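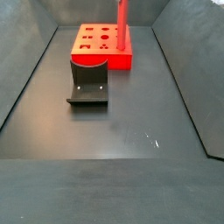
A comment returned on our March report asked why the block needs so many openings when a toddler's sorter usually manages with four or five, and whether the less familiar shapes could be dropped to save money. The short answer is that the openings are the subject of the work. The Mernirley sorter is meant to separate shapes that are easily confused, and a reduced set would leave most of those confusions untested. The longer answer is given under Fit below.

Mernirley shape sorter, second progress report to the Fivia fund
Submitted from Ladmont, 20th July

1. Work in the period

The base block is now fixed at its third revision. It is a rectangular block in red with straight sides and the openings cut into the top face. The set includes a round hole, a small rectangular slot, a paired rectangle, an arch, a trefoil, a cross and a hexagon. The outlines have not changed since the second revision. What changed is the spacing. Two openings in the earlier layout were close enough that a peg tilted in one could catch the rim of its neighbor.

The pegs were recut at the Havlíček workshop. Peg length was increased so that the upper part stays well clear of the top face while the lower end is seated. This was requested in the first round of comments from the nursery group, where the short pegs were hard to pull out again. The test set is gray, which keeps wear marks and color transfer easy to find at inspection.

2. Fit

A total of 591 placements were logged in the period. Of these, 236 were matched placements (peg and opening of the same outline) and the remainder were mismatched. The larger share went to mismatched placements on purpose. A matched peg that sticks is an annoyance and can be eased with a file. A mismatched peg that goes in cleanly defeats the purpose of the toy.

Matched results are satisfactory for the round and rectangular outlines. The trefoil is slower to seat than the others because it has to be turned to the right angle first, and a small lead-in at the rim is under consideration. The arch was tight in the first batch of the third revision. The cause was a rounded inner corner on the notch, and the cutting path has been corrected.

Mismatched results are less settled. The combinations of most concern are those in which a straight-sided peg meets a wider opening. The hexagon is the clearest case. Its width across the flats is greater than the diagonal of the smallest square section, so the outline alone does not keep that peg out.

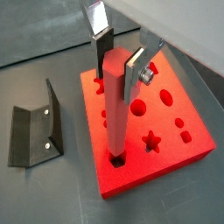 Two corrections are open. The first is to reduce the hexagon until the diagonal of the square section exceeds its widest dimension. The second is to leave the block alone and enlarge the square section, which would also mean enlarging the square opening. We prefer the first. It affects one opening and one peg, and the remaining stock can still be used. The cross has a related problem with narrow pegs in its arms, but no change is proposed until the hexagon is settled.

3. Surface and wear

Rims were inspected after every 122 placements or at the end of a session, whichever came first. Light rubbing was recorded at the front edge of the arch and on one side of the paired rectangle. Neither affects the fit. The floor of the test tray is scuffed and will be cleaned before the next run, as grit picked up by the pegs ends up inside the openings and confuses the wear record.

4. Spending

The remaining 3000 in the materials line is committed to the fourth revision of the block and one further set of pegs. No transfer between budget lines is requested. Cutting charges were slightly above estimate on account of the arch.

5. Next period

- Recut the hexagon and its peg, and repeat the mismatched placements for those two items only.
- Decide on the lead-in for the trefoil.
- Measure the cross against every narrow peg in the set.
- Draft the dimension sheet for the fourth revision.

The dimension sheet will go to Fivia before any cutting is ordered. We would welcome a decision on the hexagon by then, since the peg blanks have to be ordered to length in the same batch.

Shared 3 times · 2 comments
Search reports and updates Go
Contact the project office | © Mernirley project, Ladmont | Back to top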